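Stop shuffling my albums

I'm going to say this fast before work. Albums have an order. Somebody sat there and picked it. And every music app I've used this year opens with shuffle on, like the order was an accident.

Took me until August to figure out how to turn it off in Privach. Three menus deep. Why.

Case in point, the second Drekari record. Track four ends on that long organ note and track five starts on the same note. Same key, no gap. On shuffle you get the note, then a hard stop, then some drum thing from side two. It sounds broken. My friend Jhair Restrepo heard it that way for a whole month and told me the band was "kind of choppy." Well yeah.

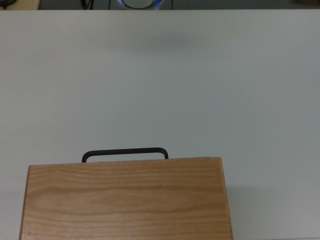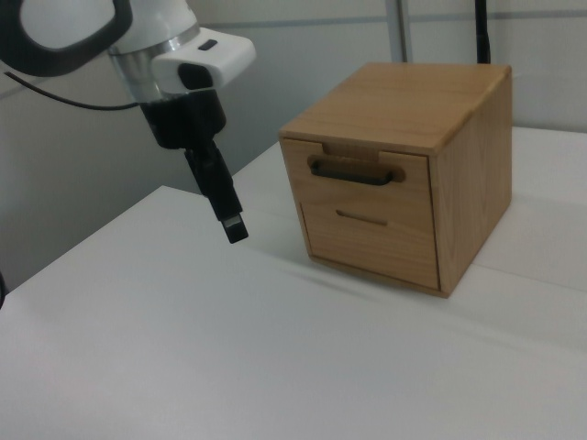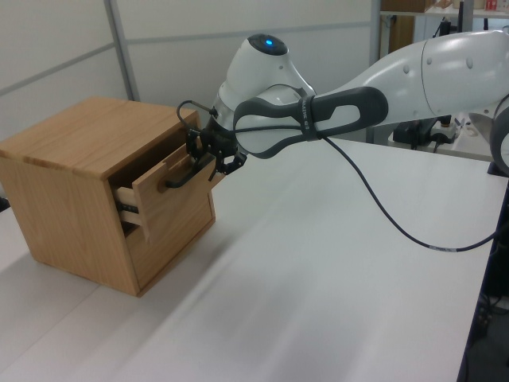 But playlists are fine??

Sure. I make them too. I have one with 755 songs on it and I shuffle that all day, doing dishes, whatever. A playlist is a bucket. Nobody is getting robbed there.

What bugs me is the lyrics side of it. Marisol Villanueva wrote the Condori album as one story, a woman driving home to Plukville and changing her mind twice on the way. You can't follow that with the ending in the middle. I saw a comment under one of the songs saying the words "dont go anywhere." They go somewhere! You got chapter nine first.

And the small bands get hurt the most. Say you press 1,000 copies, you argue for weeks over what closes side one — and then most people never hear a side one at all. I'd be mad. I think a lot of them just quit bothering and put the loud songs up front, and then I get records that run out of gas by track six. Thats a real loss to me.

So make album order the default. Put the shuffle button wherever you want, make it big, make it orange, I don't care. Just let me be the one who presses it.

Anyway. Drekari, second record, start at track one, headphones if you have teh good ones. Tell me what you think of the organ.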